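Home Guides Care Spare parts Contact

Plarnwood Rindura Daybed – Owner's Guide
Section 4: Washing and refitting the cover

The Rindura cover is made to come off, and we do hope you'll take it off now and then. Most people wait far too long, and a cover that gets washed every season or so (September is a nice time, before the windows stay shut) keeps its shape much better than one that gets a single heroic scrub every few years. Set aside a morning for it and don't hurry.

Before you begin

1. Clear the daybed completely. Sweaters, remotes, the newspaper, all of it.
2. Run your hand down the gap at the back. Coins and hairpins love it there, and they can scratch a washer drum.
3. Vacuum the fabric with the soft brush, going with the weave. 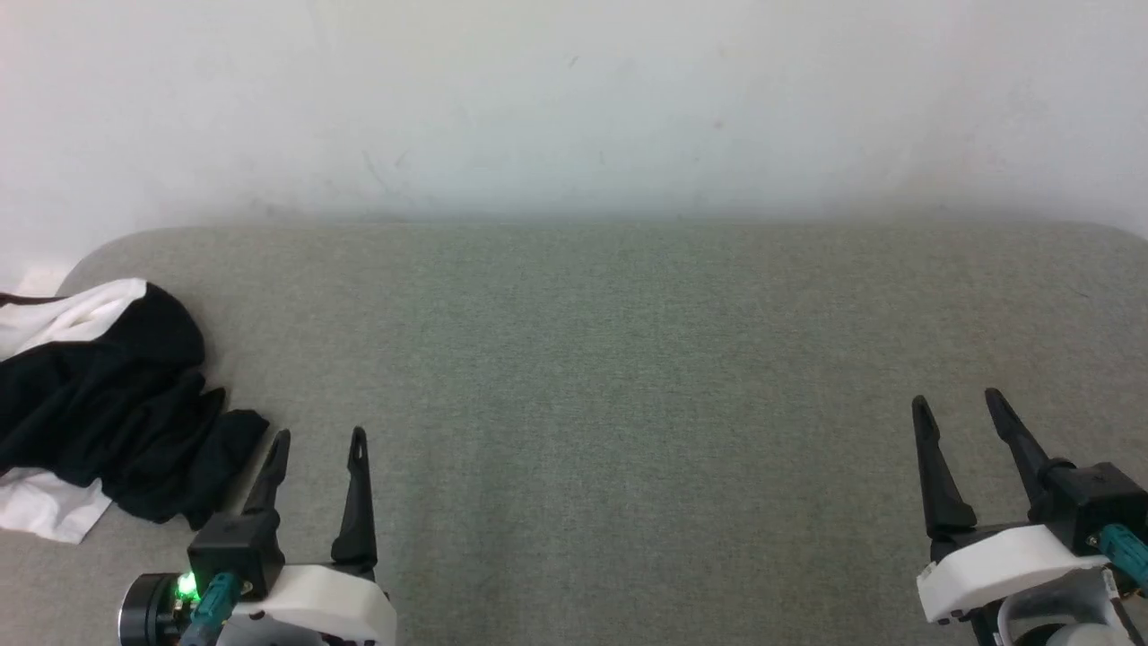 Venla Karppinen wrote to us that she always skipped the vacuuming, figuring the washer would take care of the dust, and ended up with gray lint balls all along the piping. She now goes over the cover twice and says it comes out of the wash looking far better. We'd say once is plenty if you take it slowly, but twice certainly won't hurt!

Taking the cover off

4. Find the zipper along the lower back edge. The pull is tucked into a little fabric pocket – slide it out with a fingertip.
5. Open the zipper all the way around both corners.
6. Peel the cover back from one short end, rolling it as you go, and ease the foam out with flat hands.

CAUTION: Never lift the foam by a corner. It can tear, and a torn corner isn't something we can mend.

Washing

7. Close the zipper, turn the cover inside out, and wash it by itself at 28 °C on a gentle cycle.
8. Use a mild liquid detergent and leave out bleach and fabric softener.
9. Hang it over two lines, out of strong sun. Please don't tumble dry.
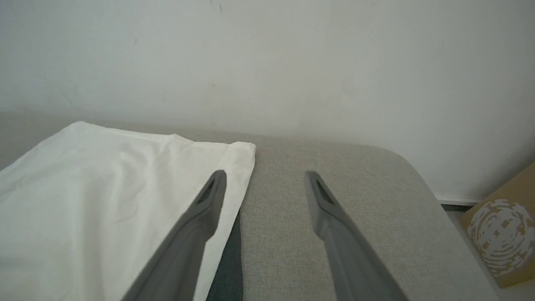 Note: A damp cover feels stiffer than you might expect, and it may look a touch small. Give it 18 hours on the line before you decide anything is wrong.

Refitting

10. Start with the two back corners and smooth the fabric toward the front.
11. Line up the side seams with the edges of the foam, then close the zipper a little at a time.
12. Tuck the pull back into its pocket.

If the zipper sticks, rub a plain candle along the teeth and try again.

Related guides
Dhanial footstool: changing the feet
Sevport side table: oiling the top
Ordering a second cover

Contact Plarnwood customer care | © Plarnwood | Back to top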